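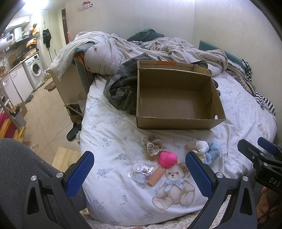 花柄のシーツの上に置いた段ボール箱

## 古い荷物の送り先と、秋の回収について

共同倉庫「ムケロ」の秋の回収は、9月3日(火)に受付を始めます。今年から申込方法が変わったので、昨年利用した方も一度目を通してください。

これまでは電話で受け付けていましたが、8月の会議で、申込書を窓口に出す方式に一本化することが決まりました。電話では品目の聞き違いが多く、当日になって積めない荷物が出ていたためです。申込書は入口の棚に置いてあります。記入するのは氏名、部屋番号、箱の数、おおまかな中身の4項目です。中身の欄は「衣類」「本」「台所用品」程度で構いません。

料金は1箱につき2,440円で、昨年から据え置きです。支払いは引き渡しのときにお願いします。釣り銭の用意が少ないので、なるべくちょうどの金額をお持ちください。

運送は今年もピテックスに頼みました。担当のディルク・フックスさんによると、トラックに積めるのは1回で約40箱です。超えた分は翌週の便に回ります。急ぎの荷物がある方は、申込書の余白に「先の便」と書いておいてください。希望が重なったときは受付順になります。

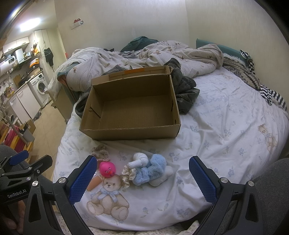
箱は各自で用意してください。スーパーでもらったものでも使えますが、底が二重になっていない箱に本を詰めると、持ち上げたときに抜けることがあります。昨年は廊下で辞書が散らばり、片付けに時間がかかりました。本は小さめの箱に入れ、隙間には新聞紙を詰めてください。底のテープは十字に貼るのが確実です。名前と部屋番号は上面だけでなく側面にも書いてください。倉庫では箱を積み重ねるので、上面の文字は見えなくなります。

預かれないものは、食品、植物、スプレー缶、灯油の入ったままの暖房器具です。電池は機器から外し、窓口の回収缶に入れてください。自転車と大型の家具も、今回は対象外です。

不要になったものを手放したい方には、同じ期間に交換棚を開けます。ネレ・エンゲルハルトさんが管理していて、置けるのは1人2点までです。前回は鍋と子どもの長靴がすぐになくなり、額縁が最後まで残りました。残ったものは持ち主に引き取ってもらいますので、置くときに札に部屋番号を書いてください。札のない品物は棚に出せません。

倉庫の鍵は、これまでどおりウーヴェ・アイヒホルンさんが預かっています。途中で荷物を出したくなった場合は、前日の夕方までに声をかけてください。夜間と日曜は開けられません。奥の列に入った箱を出すには手前を動かす必要があるので、冬物など途中で使いそうなものは、申込書に「手前」と書いてもらえれば扉の近くに置きます。

なお、昨年の秋から置いたままになっている箱がいくつかあります。側面に「イステン」と印刷された箱が多いようですが、名前が消えていて持ち主がわかりません。心当たりのある方は、ガルバ・オコロさんまで連絡をお願いします。箱の大きさと中身を伺えれば、その場でお返しします。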